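Piltbridge Parish Records Go on Public View

The Piltbridge Local History Archive has opened its collection of parish and coastal records to the public after a cataloging project that lasted 7 months. The collection holds 2,349 items, among them farm maps, harbor ledgers, church registers and letters from families who worked the salt marsh east of the village.

The records had been stored in two separate buildings, and many had never been listed. Each item now has a number, a short summary and a note on its condition. Visitors may ask for items at the reading desk between 10 a.m. and 4 p.m.
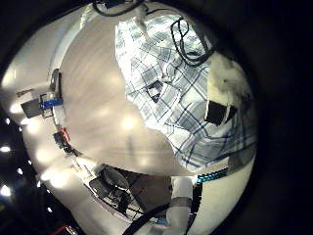 A blue plaid cloth and a looped black cable on a tabletop.

The oldest records concern the Wornero estate, which once owned most of the land between the mill stream and the shore. They include rent books, a survey of field walls and a plan for a stone landing place that was never built. The archive has also received the papers of the Yazzie family, who farmed the upper pasture and kept a daily record of weather and tides.

Researchers have already used the tide records to correct the position of the old ferry crossing. Earlier guidebooks placed it beside the chapel. The family papers show that boats landed farther north, below the lime kiln, where the bank is less steep.
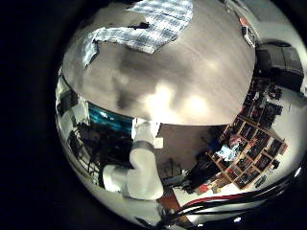
Access and Copies

Admission to the reading room is free. Readers may consult up to 40 items in a single visit, and copies may be ordered at the desk. Large maps must be viewed flat and cannot be copied on site. Scans of these maps have been prepared by Ravix and may be viewed on request.
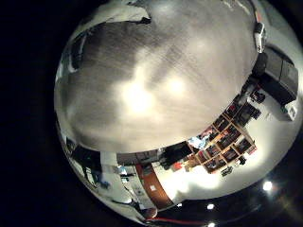
Gray carpeted floor with patches of reflected light.

The archive welcomes the loan of photographs, deeds and diaries that relate to the parish, in particular those covering the closing of the village school and the draining of the lower marsh. Owners are asked to write to the archive before bringing in material.

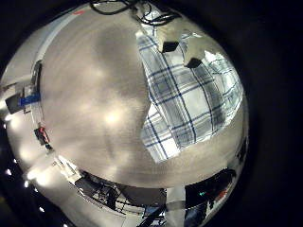

Loaned items will be copied and returned to their owners with a printed record of the entry. A guide to the field names of the parish, drawn from the estate survey, will be published in May.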